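Serach Play and Learn Group: minutes of the November get-together

Meeting opened 7 pm in the back room. Minutes by Morenike Iyamu.

1. Floor mats

The blue foam puzzle mats are down and everyone is thrilled with them! Kneeling is so much kinder than it was on the old carpet, and the colour brightens up the whole end of the room. Agreed to wipe them over after each session and leave shoes at the door.

2. Blocks

The coloured cubes with the symbols on their faces are a huge hit with the littlies (and, let's be fair, with the grown-ups who stayed to help pack up).

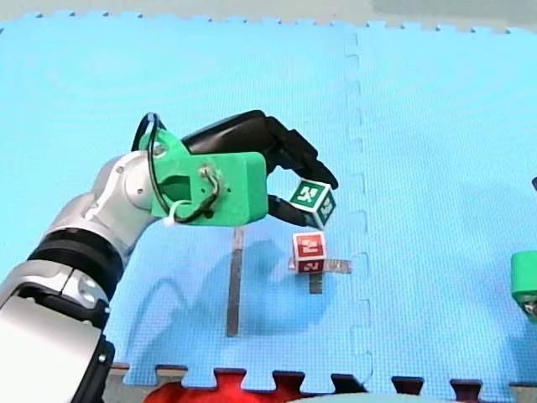 We'd love a second set before the holidays. Kundholm has quoted $100 delivered and the meeting was all for it. Carried. Morenike to order.

3. Storage

Two lidded tubs to be bought, one for blocks and one for odds and ends. Flat metal pieces, such as the grey cross shape, go in the odds and ends tub and come off the mat at pack-up, please. Labels to be big and colourful! 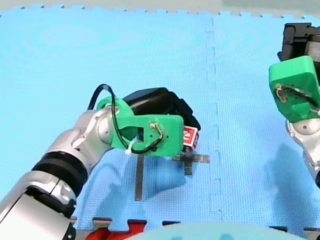
Radonjić asked whether the mats could be lifted and stacked between sessions, as the floor underneath needs a mop now and then. Great suggestion, and happily agreed to. First lift will be after the next session, many hands welcome.

4. Other business

Sorting morning to start at 9 am. Bring a mug, morning tea is on us.

Meeting closed 8.15 pm.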